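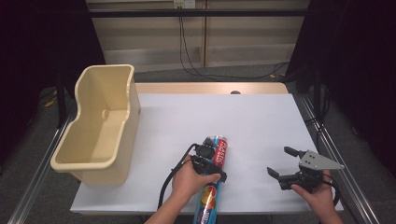
플롬소프 마을 오픈데이에 다녀왔습니다. 작년 12월에 공지를 보고 달력에 동그라미까지 쳐 뒀는데, 드디어 2022년 5월 14일! 기차를 2번 갈아타고 역에 내리니 벌써 빵 냄새가 나더라고요.

제일 먼저 간 곳은 코바치크(Kováčik) 제분소였어요. 물레방아로 밀을 빻는 곳인데, 평소에는 마당까지만 들어갈 수 있고 오픈데이에만 안쪽 계단을 열어 줍니다. 한 번에 12명씩 올라가고요. 계단이 꽤 가팔라서 치마 입고 오신 분들은 고생하셨을 듯. 맷돌이 돌기 시작하면 발바닥으로 진동이 올라오는데 그 느낌이 정말 좋았습니다. 안내는 비안 은툴리(Wian Ntuli) 씨가 맡으셨는데 맷돌 홈 파는 이야기만으로 30분은 훌쩍 갔어요. 홈이 닳으면 밀가루가 뜨거워지고, 그러면 빵 향이 죽는다고 합니다. 중간에 수문을 잠깐 닫아서 소리가 뚝 끊겼을 때는 다들 "오…" 하고 탄성을 냈어요.
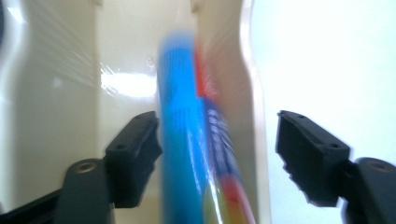

밀가루는 현장에서 살 수 있나요?
1층 매점에서 600그램 봉지로 팔고, 통밀과 호밀 두 종류가 있습니다. 저는 호밀을 골랐는데 오후에 다시 가 보니 다 나갔더라고요. 오전에 사서 맡겨 두시는 걸 추천해요.

점심은 부쿤톤 쪽으로 다리를 건너가서 먹었습니다. 강가에 긴 식탁을 쭉 펴 놓고 수프랑 갓 구운 빵을 내주는데, 빵 껍질이 얼마나 바삭한지 옆자리 분이랑 눈 마주치고 웃었어요. 버터는 좀 짰고(저는 좋았습니다), 수프는 감자랑 대파. 한 그릇 더 먹을까 하다가 굽기 체험 시간이 다 돼서 포기했네요.

굽기 체험은 데닉스(Denix) 제빵 교실에서 했어요. 반죽은 미리 발효해 둔 걸 나눠 주고, 우리는 모양 잡고 칼집 넣는 것까지만 합니다. 칼집은 생각보다 과감하게 넣어야 해요. 저는 겁이 나서 살살 그었더니 옆구리가 터졌습니다. 그래도 화덕에서 나오는 순간은 어찌나 뿌듯하던지!

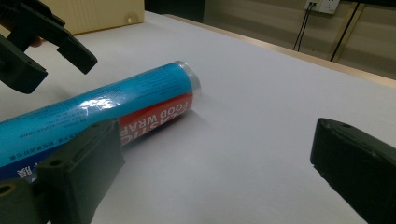
집에 가져온 빵은 다음 날 아침에 썰어서 살짝 구워 먹었는데, 터진 옆구리 쪽이 제일 고소했어요. 남은 호밀가루로는 팬케이크를 해 볼 생각입니다.

참고로 역에서 제분소까지는 강변길로 걸어가는 게 훨씬 예쁩니다. 주차장은 60대까지만 받아서 늦게 오시면 부쿤톤 쪽에 세우고 걸어오셔야 해요. 체험 신청은 도착하자마자 하시고요. 내년에는 엄마도 모시고 가려고요.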